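Subject: Re: [office-it] Rekport refurbished desktops, anyone signed up?
From: Kiprono Massawe

Atieno Mussa wrote:

> We had the Rekport people in last month and I came away pretty
> impressed. They take your old towers, test every part, and send
> back machines "certified for 5 more years." Their brochure says
> 2,000 desktops have gone through the program and that hardly any
> come back. The price is well under new. Wafula thinks we should
> move before September while the discount holds. Does anybody see
> a reason not to?

Atieno, I see a few.

Start with "certified." Certified by whom? I asked for the test sheet and got a one-page flyer with a green check mark on it. If they run a memory test overnight, put a load on the power supply and read the drive's error log, then fine, say so, and tell me what counts as a fail. If they boot it, watch the login screen come up and wipe the case down with a cloth, that's a cleaning service.

Then the 5 years. I read the terms, and the warranty runs for one. The other four are what their rep called "expected service life." Expected by the people selling it. I've been burned by that phrase before, with the Malto printers, and some of you were on this list when I complained about it at length.

"Hardly any come back" also bugs me. Come back to whom? When one of our old desktops dies out of warranty we don't ship it anywhere. We pull the drive, stick it on the shelf in the back hall and forget it. I'd bet most offices do the same. A low return count tells you what people bother to return.

Kheri did send me his own numbers, and I take those more seriously because he has nothing to sell. He's got 641 desktops at Esstead, a mix of new and refurbished from a different outfit. His refurbs fail more in the first few weeks and then settle down to much the same as the rest. That's decent news for refurbs in general. It says nothing about Rekport, and he says so himself. Bad power supplies were most of it, by the way, and a bad supply is cheap to swap if the case takes a standard one. Plenty of the small office models don't, so check yours before you sign.

I'm also not sold on the discount deadline. There was one in spring too.

What I'd want before spending money:

- the real test procedure, in writing
- which parts get replaced no matter what
- who pays shipping both ways
- 4 machines on loan, which we pick and they don't

If they say yes to all that I'll shut up and sign. Zuzana asked for the same things in May and is still waiting to hear.

Kiprono 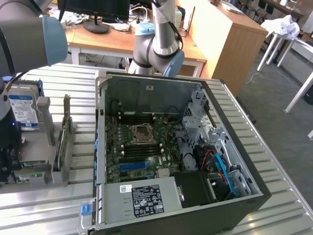
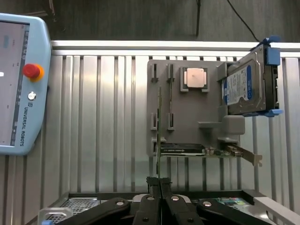
First: tower on its side, side panel off. Second: gray board on the panel wall.

Recent threads in office-it
Re: Malto toner warnings that won't clear
Shemweta monitor arms, do they sag?
Moving the shared calendar (again)
Spare keyboards, free to whoever picks them up
Re: Re: How long do you keep dead drives?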